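Sorting the fake flowers

I've been putting off the flower box since we moved to Dremstead. It came out of the old house taped shut and stayed that way under the stairs until this week, when I needed the space for the vacuum.

Most of what's in it came from my aunt, who did table arrangements for a hall in Pärn and never threw out a stem. I kept the whole lot when she gave it up. Some of it is good, some of it has been crushed flat for years, and a few of the lilies smelled like the basement, so those went straight in the trash.

My plan was to sort by type first and color second. I started by color last time and ended up with a pile of pink that was no use to me at all. Roses go with roses, hydrangeas with hydrangeas, and loose greenery gets its own bag. Anything with a broken stem is set aside to see if the head is worth saving.

The red rose and the blue hydrangea: 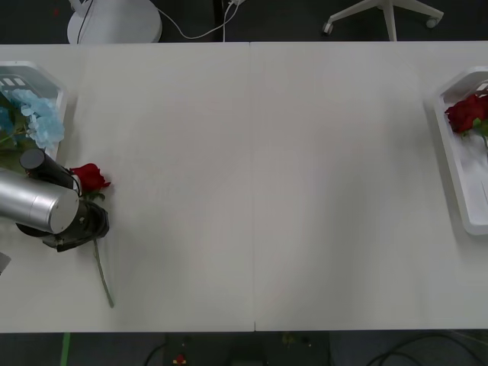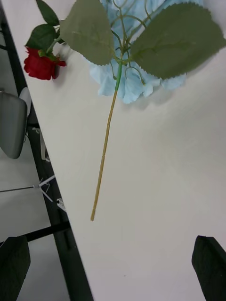 For dust I use a soft makeup brush and work from the center of the flower out. I tried the salt-in-a-bag method once and was picking salt out of the petals in December. A damp cloth is fine on plastic leaves. On fabric I keep it nearly dry, and I test the reds on a paper towel first - I had one bleed all over a cream peony and I still have the peony.

Bent stems get straightened by hand. If the wire has snapped inside, I tape a new piece alongside it with green floral tape, stretching the tape as I go so it sticks to itself. I bought 2 rolls of the Lilter kind and it holds well enough, though it leaves your fingers tacky for the rest of the afternoon.

Leaves that have gone flat can be steamed for a few seconds over the kettle and bent back with your fingers. Keep the glue-gun joints away from the steam. I lost three heads that way before I figured out what was happening.

Storage is still not settled. The long stems don't fit upright in the Goravel bins I have, and if I lay them down the big heads get squashed. For now the roses are going in a long shallow box with tissue between the layers, and the hydrangeas get the deep bin to themselves with the lid resting on top.

There are four more bags to go through, mostly ivy and something orange.

Laine Jaunzems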